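About Clitgate Wash & Fold

Hi, and thanks for stopping by! I opened Clitgate in a narrow old shop on Veres Street with 50 customers, most of them neighbors (and a couple of cousins, I admit). These days we wash for 200 households across Amivstead, and I still fold a good share of the shirts myself. 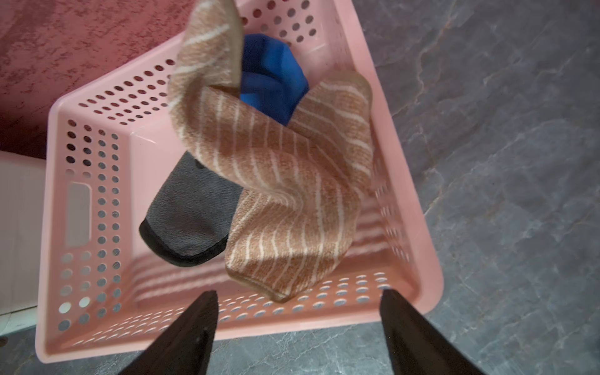

Do you pick up from apartments?
We sure do, anywhere in Amivstead, and stairs are fine. Leave your bag by the door before 8 and text me the buzzer code.

I'm picky about soap, so everything gets the unscented kind unless you ask for lavender. Comforters take an extra day. We close the first week of July, when I go fishing at Munau!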